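Stado grippers: your questions, my answers

Last updated 1 Nov 2024

I get a fair few emails about the Stado build, and most of them ask the same things, so I've put the answers in one place. If yours isn't covered, drop me a line and I'll add it when I next have an evening free.

What is Stado?

It's a pair of hand-held grippers I designed with Young-sook Yeon, who does the electronics while I do the plastic bits. You hold one in each hand, do a job with them, and the recording goes towards teaching a robot arm to do the same job. We started in May and it has eaten most of my weekends ever since!

Can I build one at home?

Yes, if you've got a printer and a bit of patience. My first pair was done on the kitchen worktop. You'll want a soldering iron for the sensor board, and a decent set of hex keys (the cheap ones round off the little screws, ask me how I know). I now do most of my fiddling at Banley, our shared workshop, mainly for the pillar drill.

How long does it take?

My second pair took almost 40 hours, and a lot of that was printing while I got on with other things. Filippos Karamanlidis built his from our files and was quicker than me, which I'm trying not to mind.

Which plastic should I use for the fingers?

I print mine in PETG. PLA is fine for a trial fit, but mine went a bit bendy after a summer in the car. Use 4 walls on the finger bodies – any fewer and they twist when you squeeze hard. The tip covers want something softer, and they're a push fit so you can swap them when they wear.

What should I practise on?

Paper cups, every time. They're cheap, they weigh next to nothing and they tell you straight away if you're squeezing too hard, because the wall caves in. Start with one standing upright and just move it from one side of the table to the other. 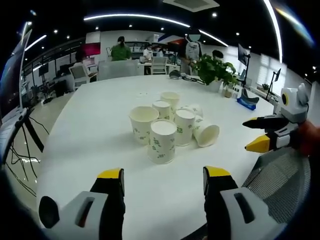
Once you're happy with that, try righting one that's on its side. It's much harder than it sounds! You have to come in low, pinch the rim and roll your wrist, and if you rush it the whole thing skates off across the table. Stacking is the next step up, and that's where having two grippers really helps, as one can steady the bottom cup.

How many recordings do I need?

More than you'd like. Our cup set is at 2,712 runs and the arm still gets in a muddle now and then. You'll see something happening long before that, though – ours first picked up a cup cleanly after 118.

The jaws don't close evenly. What have I done wrong?

Probably the Yeo linkage, the little crossed piece behind the casing (Young-sook named it after her old cat). Undo both screws, close the jaws fully by hand, then tighten them a bit at a time, swapping sides as you go. If it's still off, check for a blob of stray plastic in the slot and file it down.

Do you sell kits?

Not at the moment. Priveck cut a small batch of metal brackets for us and I've got a few spare, so email me if you'd like a set for the cost of the postage. I'm slow in the school holidays.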